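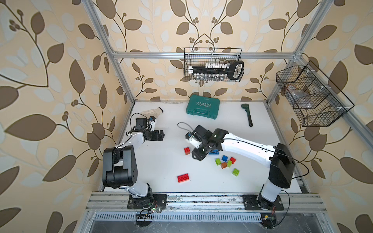 Oana Matei would keep the bricks and throw out the boxes. She has felt that way since March, when she finished sorting the last of the secondhand lots that come into the toy library in Esmont, and she says she has not missed a box yet.

"People think the box matters because of the picture on the front," she said. "A kid who wants to build looks at the picture once. After that the box is just something that splits at the corners."

The library lends construction bricks by the bag. A family takes one home for 4 weeks and brings it back, and the bag is checked and goes out again. There are 67 bags in circulation at the moment. Matei started the brick shelf herself with two tubs her own children had outgrown, and she still does most of the sorting on a table by the window.

She sorts by shape first and color second, which surprises people who come in to help. Most of them start by making a red pile and a blue pile.

"It looks nice, and then you can't find anything," she said. "If you have five hundred red pieces in one tub, your eye can't pick out the small ones. If you have a tub of 2x2s in every color, you can see the blue one right away."

The 2x2 is the brick she never has enough of. It fits a small hand, it fills the gap at the end of a wall, and it goes missing under furniture. The 2x4 comes back more reliably. She puts plenty of both in the bags for younger children and leaves out most of the thin plates, which are hard to get apart.

Asked about teeth marks, she said she leaves them alone unless there is a sharp edge. Cracked bricks go. So do bricks that have lost their grip, and she tests for that by pressing two together and holding them upside down. Faded ones stay in. She used to pull them until a boy asked for "the old red ones" for a barn.

Washing is done in a mesh bag in lukewarm water with a little dish soap. She doesn't use the dishwasher. She did once, with a lot from a house sale in Tennant, and some of the pieces on the top rack came out slightly bowed. Drying takes longer than people expect — water sits inside the tubes on the underside — so the bricks are spread on towels overnight and turned over in the morning.

The biggest lot so far was one of 373 pieces, given by Joaquín Núñez after a move from Parham. It came in a pillowcase along with marbles, a house key and a good deal of sand. Núñez got the key back.

Asnakech Endale, who runs the front desk, would like the bags to include idea cards. Matei has agreed to try it with 2 of them. Her worry is that a card turns into homework.

"I'd put in one card with a bridge on it," she said. "A bridge is good, because it either stands up or it doesn't, and you don't need me to tell you."

She was asked what a family should buy if they were starting from nothing. She said a used lot of plain bricks, no sets, and a sheet to play on. The sheet gets picked up by its corners at the end of the day and everything slides into the tub. She has given away several old bedsheets for this and will take more if anyone has them, flat ones only.

Brick donations are accepted at the desk during opening hours. Please take the batteries out of anything that has them.

Updated 5/6/25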